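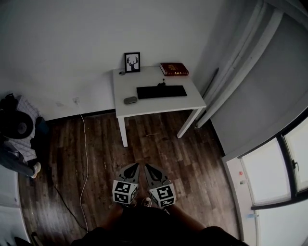 Murby Residences
Jul 16, 2019
Move-in season begins next week at our Hadgu building. Over the following posts we set out our advice on arranging the study table in a small room. Residents of the Dasum building may follow the same advice, as the tables there are the same size.

Murby Residences
Each single room is supplied with one white table, one chair and one desk lamp. The chair and lamp are kept in the closet until the resident arrives. Please check all three against the room sheet and return the sheet to the front office within 6 days.

Murby Residences
The table should remain against the wall. Residents asked in June whether it may be placed under the window. It may not. The window handle must stay within easy reach, and papers left in direct sun fade quickly. The door must also be able to open fully.

Murby Residences
Keep the middle of the table for work. A keyboard and mouse take up more of a small top than most people expect, and an open notebook needs the same space again. Personal items are best placed along the back edge, next to the wall.

Murby Residences
A small standing picture frame suits the back edge well. The black frame with the deer head print takes up very little depth and leaves the front of the table clear. Frames may also be hung, using the removable hooks available at the front office. Nails and screws are not permitted in any room.

Murby Residences
Large hardcover books should lie flat in a back corner, as the dark red volume with the gold lettering does. A tall book standing alone tends to fall. Residents with more than 28 books are asked to request a shelf, which is fitted by our maintenance staff at no charge.

Murby Residences
On cables: the wall outlet is low, near the baseboard, and a charging cable will reach the floor from it. A cable lying across the planks is easily caught by a foot or a chair leg. We ask residents to run cables along the baseboard and under the table before the first night.

Murby Residences
Cable clips may be collected from the front office, 2 packets per room. The adhesive is suitable for painted walls and comes away cleanly if it is pulled downward, slowly. Please do not fix clips to the wood floor, and do not place a rug over a live cable.

Murby Residences
Cleaning the table. Use a soft damp cloth and a drop of dish soap, then dry the top at once. Scouring pads leave grey marks on a white surface and the marks do not come out. Hot cups should stand on a coaster or a folded cloth.

Murby Residences
Stickers on windowsills, doors and furniture are noted at the inspection when a resident moves out. Most can be lifted with warm water and a little patience. Please do not use a blade.

Murby Residences
We have been asked about the Trilotar clamp-on shelf. It is permitted on the tables at both buildings, provided the felt pads supplied with it are used. Other clamp-on fittings require written approval before installation.

Murby Residences
A total of 197 rooms will be handed over this season. Requests for a second table will be considered once all residents have moved in. Kindly do not borrow tables from the common room in the meantime.

Murby Residences
Questions about furniture may be directed to Domenica Bühler, Resident Services, at the front office of the Hadgu building. Replies to this thread are read each morning.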